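Chapter 3
Cooking from the Market

Welcome back! By now your knives are sharp and your pantry is stocked, so we can turn (at last) to vegetables.

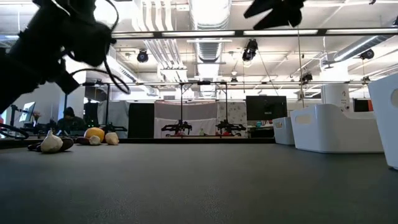
3.1 Planning Before You Shop

Think in meals first, and let the list grow out of them. 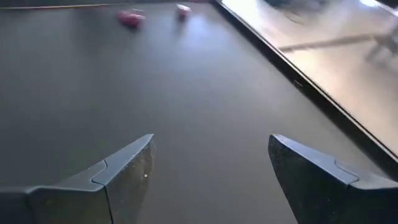
A family supper for four takes 300 grams of onions, give or take, and I always like to carry one spare.
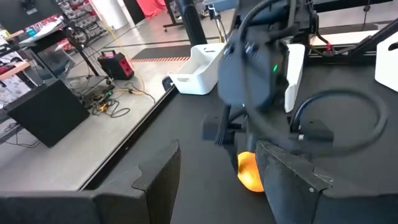

Buy soft things last, so they ride on top of the bag, and save your receipt for the exercise on page 65. 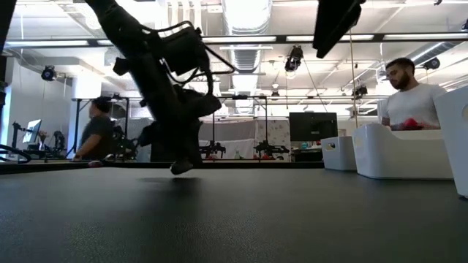

Figure 3.2 A dark gray tabletop.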